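Kotesier blue desk stapler – my review after five months
Posted 2024-03-11

I go through a silly number of staples. I put together knitting pattern booklets for a little mail order thing I run from the spare room, and every booklet gets stapled twice down the left side, so when my old stapler gave up in October (the spring went ping and I never found it again) I needed a new one quickly. I looked at the Istari one first, but it only came in black and I lose black things on a shelf full of black things. The Kotesier came in blue. Sold!

I got mine from Willen, the stationery shop on the corner, and it was 9 pounds. I've seen it for a bit less online but then you pay postage, so it's much the same.

First impressions were good. It's a proper strong blue, with a silver metal channel for the staples, and the front of the base is rounded so it doesn't catch on my sleeves or the edge of the paper tray.

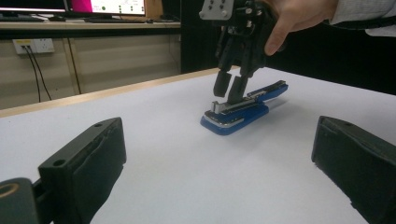
Sitting open on the white table, with the silver channel on show.

Loading it is easy enough. You drop the strip in with the points facing down, push the top back and away you go. The first time I did it I was a bit too gentle and the strip hadn't gone all the way down, so I got two blanks in a row and thought I'd bought a dud. Give it a firm push and it's fine.

As for what it'll get through, the box says 21 sheets. I'd trust it with that on thin paper, but my booklets have a card cover front and back and it starts to struggle well before then. The staple goes in, but the legs don't fold flat and you end up squashing them with the back of a spoon (just me?). For ordinary letters and invoices I've got no complaints at all.

Jams – three so far, all of them when I'd used the cheap staples that came free with something else. I pulled the bent one out with tweezers each time and it carried on. With the Fung staples I normally buy it's been no bother.
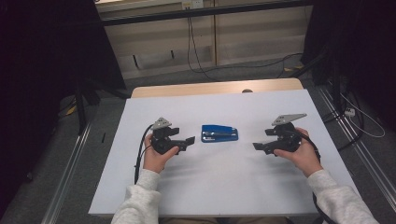 The blue one on its side, squarer at the left end and a bit narrower at the right.

My one real moan is the noise. It's got a proper clack to it, and if you're stapling in the evening while somebody is watching telly next door you will hear about it. I've started folding a tea towel underneath, and that helps a bit.

Would I buy it again? Yes, for everyday paper. If you do a lot of thick stuff I'd save up for a long-handled one, and I may well end up doing that myself before the Christmas patterns go out. Four stars from me.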